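Gindetti bench arms with the Clirov parts-handling package: a long look from a small repair shop

Rating: 3.5 out of 5

I should say up front that I came to this one wanting to like it. We take in retired office computers, strip out whatever still has life in it, and send the rest off for recycling, and if you have ever spent a whole Saturday bent over a bench easing hard drives out of old towers you'll understand why the idea of handing that job to somebody (or something!) else has a certain glow to it. So when the chance came up to have a pair of Gindetti arms with the Clirov package on the bench at our place in Collalwood, I cleared my calendar, put the kettle on and settled in.

The real question for me was never whether a robot arm is clever. We all know they're clever. What I wanted to know was whether one could do a chore, the dull sort, with fiddly plastic and sharp edges and no two cases laid out quite alike, and do it well enough that I could turn my back and get on with the invoicing.

Setting up

Setup took most of a morning, and it was a pleasanter morning than I'd feared. The manual is written in sensible language, with one lovely big fold-out diagram, and the only part that had me muttering was the cable routing. Give yourself more slack than you think you need. I had to redo mine after lunch.

The software is organized around what Clirov calls tasks, and you teach it a task by guiding it through the steps and correcting it as you go. I found this oddly enjoyable, a bit like showing a very patient teenager how to load the dishwasher. You do need to be consistent, though. If you approach the same latch from a different side every time because that's how your mood takes you, the machine will pick up your bad habits and add a few of its own.

On the job

We put through 212 drives over the trial, from all sorts of desktop cases, and I kept notes in the back of the parts ledger. Blue plastic is the friend here. The cases with tool-free carriers and nice bright latches were by far the easiest, for the arms and for me, and I wish every manufacturer had gone that way years ago.

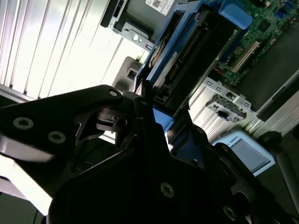
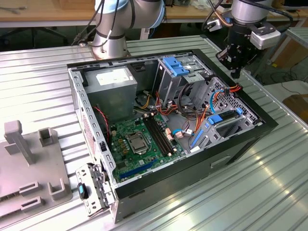 First photo: a gripper finger up close at the blue plastic by the drive carrier. Second: an open tower on its side, with both arms at the bench.

When the latch is out in the open, the gripper does a tidy job. It's slow — about 10 minutes for a case I could do in two — but it's gentle, and I came to appreciate gentle. I have cracked more of those little tabs with my thumbs than I'd care to admit in public.

Cables are another story altogether. Anything soft and loopy that wanders across the bay is a real trial for it. A SATA cable that a person would nudge aside without noticing can bring the whole business to a polite halt, and then over you go to move it yourself, and so much for the invoicing. I took to tucking the wiring back before starting each case, which helped enormously but is, of course, part of the chore I was hoping to be rid of.

Screws I'd leave alone for now. There is a driver attachment from Ledesma that fits the same mount, and I did try it, but stripped heads and old factory paint defeated it more often than I liked.

Could it do the housework?

Everyone who came through the shop asked me this, and my mother asked twice. I don't think so, not yet. A workbench is a kind place for a machine. The light stays the same, the case sits where you put it, and there's no cat. Even so I was up and down out of my chair all day, and a kitchen counter on a weeknight would be a good deal harder than a computer that holds still.

Bits and pieces

It's quieter than I expected, and I could have the radio on at normal volume. The grippers wipe down easily. Support answered both of my emails the same afternoon, with proper answers. I would love a stop button in a brighter colour, and a longer power lead would save people like me from rearranging the furniture.

Would I buy it? For a shop that sees the same few models of tower week after week, I'd say have a serious look, and budget a good while for teaching. For a mixed pile like ours I'm going to wait for the next version and see what they've done about cables. In the meantime I've gone back to doing the drives by hand, a little more gently than before.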